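Ingvarsson adds 47 hand tools to Feltero trade range

March 26, 2024

Ingvarsson has extended its Feltero range of hand tools for joinery and metalwork shops with 47 new items. The additions cover clamps, bench vices, files and marking-out tools, and bring the full range to 224 items.

Clamp frames are supplied in 3 grades: light, general and heavy duty. Spare screws and pads can be ordered separately under the same part numbers as before. Existing price agreements remain in force until December.

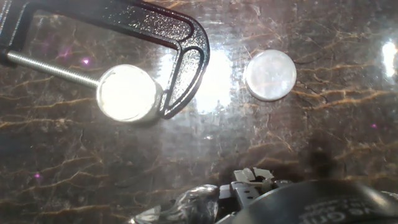
Distribution in the northern region passes to Makuda, which supplies more than 200 trade counters from its depot at Carnum. Orders placed before noon leave the depot on the same working day. Account holders do not need to register again, and open orders will be moved across without change to delivery terms.

The revised Feltero catalogue and safety data are available from trade counters on request.

Issued by the Ingvarsson press office.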